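4.2 开放日现场演示：观察与保留意见

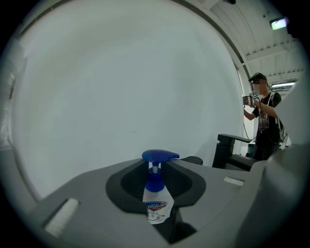
公开演示能否算作证据，取决于观众看不到的那部分安排。本节讨论的材料来自 Nidell 开放日，时间为2023年12月3日，笔者全程在场，并在演示结束后与现场负责人 Yaw Aidoo 作了一次简短访谈。主办方 Zestberg 在十一月发出的邀请函中称，来访者将看到“日常作业的真实状态”。这一说法值得推敲。

当天的安排分为讲解、操作演示和自由提问。讲解部分沿用了 Flotis 项目的幻灯片，反复提到一个数字：累计采集操作片段3,851条。讲解人没有说明这些片段中有多少经过筛选，也没有说明失败的尝试是否计入。笔者就此提问，得到的答复是“绝大部分可用”。在没有剔除标准的情况下，这个答复无法核实，本文因此不把该数字用于任何比较。

操作演示以手持式夹爪完成，对象为日用品（图3）。

图3　Nidell 开放日操作演示。夹爪的黑色凹槽中竖直夹持一瓶蓝色泵头的 Safeguard 洗手液；右侧一人双手持另一件手持夹爪，其上装有黑白方形标记。

需要指出的是，这类带泵头的瓶子在演示中颇为讨巧。瓶身直立，肩部略收，轮廓规整，观众离得较远也能看出它有没有被夹住。相比之下，软包装、薄片和表面沾水的物品更能考验夹持方案，当天的物品清单中却一件也没有。主办方解释说，清单依据 Gyamfi 协议的基础组拟定，进阶组留待下一阶段。笔者查阅了随会发放的协议摘要，基础组与进阶组的划分理由只有一句话，即“按难度”，至于难度由谁评定、用什么指标，摘要未作交代。

更根本的问题在于，手持夹爪由人操作，对准、施力和纠偏都出自人手。讲解中多次使用“系统完成抓取”的表述，容易使来访者把人的灵巧归到设备名下。提问环节里至少有一位来访者追问“它是怎么认出瓶子的”，可见误解并非笔者多虑。Aidoo 当场作了澄清，说明演示的是数据采集环节，自主执行须另行评测。这一澄清是诚恳的，但它出现在提问之后，没有写进展板，也没有写进讲解词。

主办方另行公布了一组自主执行的结果：在45次试验中，以固定起始位置放置物品，其中11次因定位偏差中止。中止的试验是否重做、重做后是否替换原记录，公布材料没有提及。笔者在访谈中问到这一点，Aidoo 表示“记录都在，可以申请查看”。截至本文定稿，笔者的申请尚未得到回复。我们无意由此推断结果有误，只是认为在原始记录开放之前，这组结果应当视为主办方的自述。

会后问卷共回收69份，由主办方设计并回收。问卷的首题为“演示是否增强了您对该技术的信心”，选项中没有“减弱”一项。这样的题目测到的多半是礼貌。两道开放题的回答更有参考价值，其中有人写道，希望看到“换一个没练过的人来拿夹爪会怎样”。笔者同意这一意见。操作者的熟练程度是手持式采集中最难控制的变量之一，而开放日上的操作者均为项目成员，来访者没有上手的机会。

公允地说，Nidell 的开放日在同类活动中不算夸张，现场没有播放经过加速的录像，负责人也愿意回答带有敌意的问题。我们的保留意见针对的是演示与结论之间的距离：来访者看到的是人持夹爪操作，带走的印象却可能是机器已能胜任。第4.3节将以同一套物品清单为基础，加入未受训操作者和两种软包装物品，考察上述印象在多大程度上站得住脚。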